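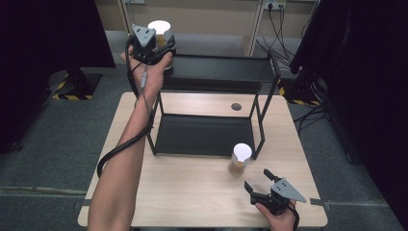

À quelle fréquence faut-il détartrer une machine à café alimentée en eau dure ? Toutes les huit semaines à raison de deux tasses par jour, et plus tôt si le débit baisse.

Je donne cet intervalle pour l'eau d'Ivmont, que j'ai mesurée en janvier avec un kit à gouttes : 32 degrés français au robinet de la cuisine. Les bandelettes donnent un résultat par palier, insuffisant pour régler quoi que ce soit. Le kit change de couleur à la goutte près, une goutte valant un degré.

Ma machine est une Tekska à thermobloc. Le calcaire se dépose d'abord dans le serpentin, là où l'eau dépasse 60 °C, puis dans l'électrovanne. Le premier symptôme est un allongement de l'extraction à mouture constante. Le second est une température de sortie instable - chez moi, 3 degrés d'écart entre le début et la fin d'une tasse.

Pour le produit, j'utilise de l'acide citrique à 5 %, soit 50 g par litre, toujours à l'eau froide. À chaud et à forte concentration, il peut former du citrate de calcium, peu soluble, qui se fixe dans les coudes. Le vinaigre fonctionne mais laisse une odeur dans les joints silicone. L'acide lactique est plus doux, et nettement plus cher.

Procédure : un tiers du réservoir en circulation, arrêt de vingt minutes, deuxième tiers, nouvel arrêt, puis le reste. Ensuite 2 réservoirs complets de rinçage. Le kit de dureté ne sert à rien pour contrôler le rinçage, il faut du papier pH : on compare l'eau de sortie à celle du robinet.

J'ai aussi testé la cartouche Kusuma, à résine échangeuse, placée dans le réservoir. Dureté en sortie : 9 degrés la première semaine, 21 au bout de 135 tasses. Au-delà je l'ai retirée. 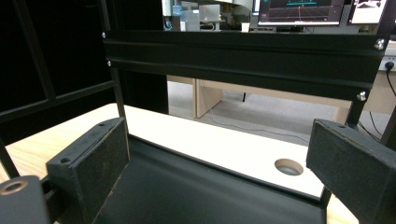 Flereck écrit en commentaire que la cartouche tient plus longtemps si on coupe l'eau du robinet avec moitié d'eau faiblement minéralisée, et que le détartrage passe alors à deux fois par an. Le calcul se tient pour la dureté. Il faut surveiller l'alcalinité à part, une eau trop peu tamponnée donne un café acide.

Prochain relevé quand j'aurai remplacé le joint du réservoir, référence toujours en rupture.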